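Training for Lay Leaders Belongs in the Local Church

Stolard Fellowship Network, Office of Congregational Education

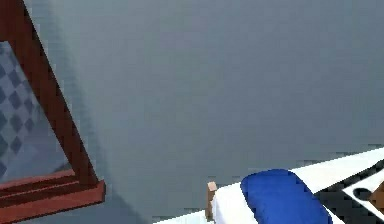 The Present Arrangement

Each February our network invites the lay leaders of its member churches to a two-day training conference at Vulside. The teaching is sound, the worship is well prepared, and many who attend go home encouraged. We do not question the value of the gathering itself. We do question whether it should remain the main means by which churches prepare people to teach, to visit the sick, and to give pastoral care under the direction of their ministers.

Last year 44 congregations sent at least one person. The registration list shows that most sent exactly one, and that in many cases it was the same person who had come the year before. A church that sends a single delegate receives a single set of notes. Whatever was learned in the sessions on prayer, grief, or the handling of conflict must then pass through that delegate to everyone else, usually in a short report after a Sunday service.

The Matter of Cost

The conference drew on $2583 from the education fund for travel assistance, and that sum did not meet every request. Churches in the Brumo valley, which have the longest drive and the smallest budgets, were again the least represented. Several of their ministers have written to this office to say that members who work weekend shifts have stopped asking to go.

Roughly 3000 adults belong to the churches of this network. A program that reaches so few of them in person should not receive the larger part of what we spend on training. Scripture speaks of equipping the saints for the work of ministry, and it does not limit that work to those who can arrange time away from home.

What We Recommend

This office favors a course of study held in the churches themselves, on weeknight evenings, and led by ministers who already know the people in the room. The Evangelista congregation has followed such a pattern for several years. Its members meet at 7 p.m., read a chapter of Scripture together, discuss an assigned reading, and then practice what they have studied by making visits in pairs. A new member of the group does not visit alone until the minister is satisfied that he or she is ready.

There are fair objections. Small churches may lack a minister with the time to teach, and some subjects, particularly the care of people in serious distress, call for outside instruction and a clear understanding of when to refer a person to a qualified professional. Neighboring churches could share a course in the first case. In the second, the network should pay for a visiting instructor and should publish one common standard for referral, so that no congregation is left to write its own.

The Vulside conference should continue every other year as a time of worship and fellowship. The travel money released in the years between should go first to the Brumo churches, for books and for the expenses of visiting instructors. We ask the governing boards of our member congregations to discuss this proposal and to send their comments to this office in writing before the next budget is drawn up.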